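Montoya town hall livestream, January session: who else watched?

quietharbor_8
Just finished all three hours and I'm still buzzing! For anyone outside the valley, Montoya is the border district where the army has been clearing farm families off the east slope and calling it a "temporary safety zone." The families have been in tents since before the harvest. Last night they finally got to speak on the record, in their own language, with interpreters, and the deputy governor had to sit there and listen. I've followed this for years and never seen that happen.

trakal_walker
Same here, I had it on while cooking and burned the rice. The woman who read out the names of the 14 farms had me in tears. But let's be careful. Listening isn't giving anything back, and there was zero talk of charges over the fires at Cultley.

quietharbor_8
Agreed on Cultley, and I should have said so. Eight houses burned and not one arrest. Somebody in the hall shouted exactly that and got a huge round of applause!
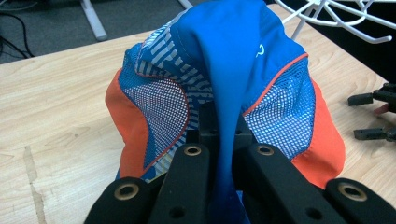

What got me most was how many young people showed up. A whole row of them stood through the entire thing holding the old land deeds, and when the deputy governor said the records were "unclear" they all just raised them up. No yelling at all. I want to write to every one of them.

marl_and_clay
I'm going to be the grump. These hearings let the government look reasonable while the fence keeps going up. We had one in Trakalmont too, everybody cheered, and the bulldozers were back inside 20 days. Why would this be any different?

trakal_walker
Because Trakalmont had no transcript. This one is being typed up and signed by both sides, and a court can use it. I was at the Trakalmont hearing, and you couldn't even get a copy of the agenda.

marl_and_clay
A court can use it if a court wants to. The same judges turned down the Cultley families without reading the file. I'm not saying don't go, I'm saying don't call it a win.

quietharbor_8
I didn't call it a win! I said I was buzzing, and I am. Call it a foot in the door. You're right about the judges though.

peppergrass
The Budico legal fund is looking for people who can check the transcript against the recording. You need decent headphones and a free evening, and they split it into short chunks. I did two last night and signed up for more, it's really absorbing work. They're short on people who know the hill dialect, so if you have a grandmother who does, sit her down next to you.

marl_and_clay
OK, that I can do. My dialect is rusty but it's there. Where do I sign up?

peppergrass
Wonderful!! Sending you a message now. Start with the second hour if you can, the sound is rough when the farmers from the upper road are talking and we keep losing the place names.

trakal_walker
Put me down for the third hour, that's the part with the deeds.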